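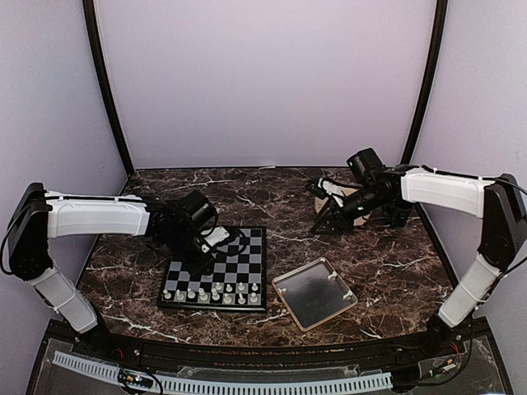

## Chapter 9: Setting Out and Putting Away

By the end of this chapter, students should be able to:

- place the board correctly between two players;
- set out a full army from memory, working from the corners inwards;
- clear a board into a tray and check that the set is complete.

The earlier chapters dealt with the moves of each piece and with the writing down of games. Students who have not yet completed the notation exercises on page 54 should do so before continuing, as the names of the squares are used freely from this point.

### 9.1 The board and the two ranks

A chess set has 32 pieces, 16 for each side. The board is turned so that each player has a light square at the right-hand corner nearest to them. Every game begins with each army on the two ranks closest to its own player: the larger pieces on the first rank, the pawns on the second. The four ranks between the armies are left clear.

It is good practice to set out the back rank first. The rooks go to the corners, the knights stand beside them and the bishops next to the knights. The queen then takes the remaining central square of her own colour - white queen on a light square, black queen on a dark one - and the king stands beside her. The pawns are added last, one to each file.

When a single army is being practised, the other may be left off the board altogether. Elango Varghese, who prepared the exercises for this chapter, recommends that beginners set out White alone until they can do so without looking at the diagram, and only then add Black.

### 9.2 The tray

Pieces that are not on the board should have a fixed place on the table. A shallow tray with a raised rim is suitable. It is placed beside the board, within easy reach, and its contents can be seen without lifting or tipping it. 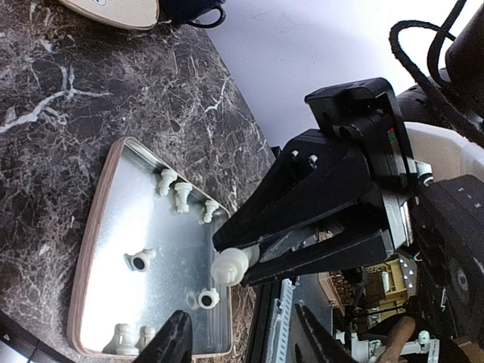 *Figure 9.1 White pieces in a shallow tray, some upright and some lying on their sides.*

Pieces may stand or lie in the tray as is convenient. They should be lifted one at a time and held by the upper part, so that the base meets the square cleanly. A piece which comes to rest across a line is to be centred before the next is picked up.

### Before you read on

1. Name the piece that begins the game on d1.
2. Which pieces stand on either side of the white king?
3. Set out the white army, then return it to the tray in the reverse order.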